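Progress Report to the Wondico Fund
Project: Autonomous internal delivery, Idier campus
Prepared by: Hiu-tung Chang, Project Lead
Report date: 25/03/2018

1. Summary

The grant supports the transfer of mail, samples and small parcels between Idier buildings from hand carts to a ground robot supplied by Flimov. Work in this period centered on the main outdoor route and on the duties of the porter team.

2. Outdoor route
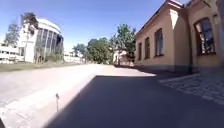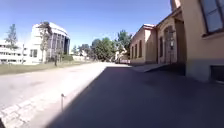
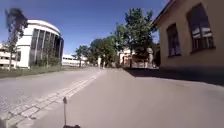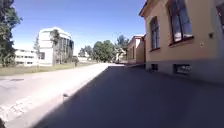
Clear sky, with shade along the building side of the route.

What happens to the porters whose rounds the robot takes over?

They keep their posts and their hours. Management and the porters' representatives agreed on this before the first run, and the agreement covers the full grant period. Time released from walking the route goes to the receiving desk, to loading and unloading, and to deliveries that must be signed for in person.

3. Staff and training

Two porters have completed the operator course given by Tomaszewski — one for each shift. They may stop the robot, take manual control and release it after a fault. The remaining porters have asked for a shorter course on loading only, and this has been added to the plan.

Porters report less pushing of heavy carts over paving. They also report more interruptions, as the robot calls for help while they are serving someone at the desk. A revised call procedure is being drafted with them.

4. Results to date

The robot has completed 875 deliveries, nearly 80 percent of them without a call to an operator. The most frequent cause of a call was a door held closed at the receiving end. Average waiting time for an operator was 2 minutes.

5. Next period

The evening round will be added once the call procedure is signed. Loading courses are to be finished by June. A request to move 30 hours of engineering time to training is attached for the Fund's approval.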